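The Long Way Back to Gourlay

Fourteen years. That's how long fans of the small-town ghost series "Gourlay" have been sitting on that ending. The lighthouse goes dark, the sister walks into the water, the credits roll, and then nothing. No second season, no TV movie, not even a comic book. The network dropped it in the spring and moved on to a baking show.

So when the streaming service Bramel put up a nine-second teaser in September with no title, just a foghorn and a light coming on, you can imagine. The message boards fell over. People who hadn't spoken since college were texting each other at 3 a.m. Somebody in the group I used to watch with sent only the word LAMP, over and over.

It's real. It's coming. Five episodes, one story, shot over a long wet summer on the same stretch of coast as the first run. And the woman who made the original is back in charge of it.

Loubna Ramadan picks the place for our talk, a diner near the edit suite with bad coffee and very good pie. She has an hour. She ends up staying for two, then runs off without her scarf, comes back for the scarf, tells one more story standing up. She talks fast. I wrote fast. Some of my notes are just arrows.

"I was thirty when we made the first one," she says. "I thought I'd get six seasons. I had a binder. You should see this binder, it's disgusting."

She still has it. The new series isn't in it, she says. Maybe a tenth of it is. The rest was written by a younger person who thought every door needed a monster behind it.

For anyone who missed it the first time around, a quick catch up. Gourlay is a fishing town where the dead come back for one night in late October and nobody over the age of twelve can see them. Kids can. So the kids spend that night running messages. Sorry I sold the boat. The money's in the flour tin. I never liked your mother. It was funny and then, without much warning, it was terribly sad, and it aired in a slot right after the local news, when half its audience should have been in bed.

That was part of it, I think. You watched it in pajamas with the sound down. My brother and I had a deal, one of us on the couch and one on the stairs listening for our dad. We traded places at the commercials. I still know some episodes only by ear.

The ratings were never good. Everyone involved admits it. But the tapes went around, then the discs, then the bad uploads with the bottom third of the picture missing. A fan in Ohio typed up every script by hand. There's a yearly get-together in a motel ballroom that started with a folding table and now pulls 3,000 people, many of them dressed as drowned sailors, and the motel runs out of ice by Saturday lunch. Well, by lunch on the second day anyway.

Ramadan went once, in a hat. Nobody recognized her. She bought a mug with her own line of dialog on it, misquoted.

"I liked their version better," she says. "I put it in episode two."

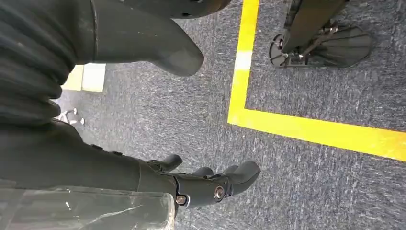

Vol. 12, Issue 5 | Page 41

How it came back is a story with a lot of lunches in it. The rights sat with Misow, the production house that paid for the first run, and Misow got sold, then sold again, and for a while there the paperwork for Gourlay was in a storage unit along with the furniture from a canceled hospital drama. Ramadan called once a year. Every January, first working day. She says it got to be like calling an aunt.

Then one year a new person picked up. Had watched the show as a kid. Had, in fact, watched it from the stairs.

"I said, say that again. And she said, I watched it from the stairs. I thought, OK. This is going to happen."

It still took 3 years. Scripts, then no scripts, then scripts again. One draft moved the whole thing to a ski resort. (She won't say whose idea. She looked at the pie for a long time.) Bramel came in late and asked for eight episodes, and she talked them down, which she's pretty sure no one in that building had ever seen a writer do.

The cast, then. Two of the three kids are returning, now grown, now blind to the dead like everyone else in town. That's the hook and it's a good one. You spent a whole season envying these children and now they're standing in their own kitchens on the big night, feeling a draft. It's their kids who can see. And the kids don't want to tell them who's there.

The third of the original trio left acting long ago and said no, kindly, by letter. The part hasn't been recast. Ramadan wrote the absence in and says viewers will know by the end of the first hour where that character went. I asked if it's sad. She said, "It's October."

What about the sister. Everyone wants to know about the sister. The last shot of the old finale has been argued over for so long now that the arguments have names - the Tide Theory, the Two Coats Theory, the one about the dog. She's read them all. One of them is right, she says, and has been since the first week, posted by a person with a cartoon frog for a picture, who got shouted down and never posted again.

"I think about that frog," she says.

The music is back too. The old theme was played on a pump organ with two dead keys, in a church outside Flirenberg that has since closed its doors, and the organ was missing for years before it showed up in the back of a restaurant. Still two dead keys. They offered to fix them for the owner and he said go ahead, and the composer about had a heart attack. They left them alone.

Some things are different and fans will grumble. It's shot wider. There's more daylight in it. The fog in the old show was there mostly to hide the parking lot, and now there's money to move the cars. I've seen twenty minutes, in a room with no windows and my phone in an envelope, and I missed the cheapness for maybe the first five. After that I forgot. There's a moment with a porch swing that I'd like to talk about and can't.

The ghosts still look like people. That was the rule then and it's the rule now, no glow, no see-through, just a man in a wet sweater at the wrong door. Bramel did ask about glow. There was a glow meeting. She brought the binder to it and read aloud from a page where her thirty year-old self had written NO GLOW EVER and underlined it until the pen went through.

She tells me the scene she was most afraid of is the first one. The opening of the new series picks up on the beach, same night, same light coming around, and she had 175 pages of notes from various people on how to do it. Start years later. Start with a funeral. Start with the kids. In the end she watched the old last scene one more time at home, sound down, and wrote the next one before bed. It hasn't changed since. Not a comma, she says, and then corrects herself, one comma.

Will there be more after this? She makes a face. The five episodes close it, she says, properly this time, she owes people that. But the town has other streets. There's a ferry we've never seen anyone get off of. She's not calling anyone in January, put it that way. Somebody can call her.

Outside it was getting dark already and a kid went by in half a costume, weeks early, just the cape and regular school clothes. Ramadan watched him all the way to the corner. Then she remembered the scarf.

"Gourlay" comes to Bramel next month, all episodes on one night, starting at 9 p.m. The original season goes up the week before, cleaned up from the tapes, with the bottom third of the picture put back where it belongs. Motel ballroom tickets are gone but there's a waiting list.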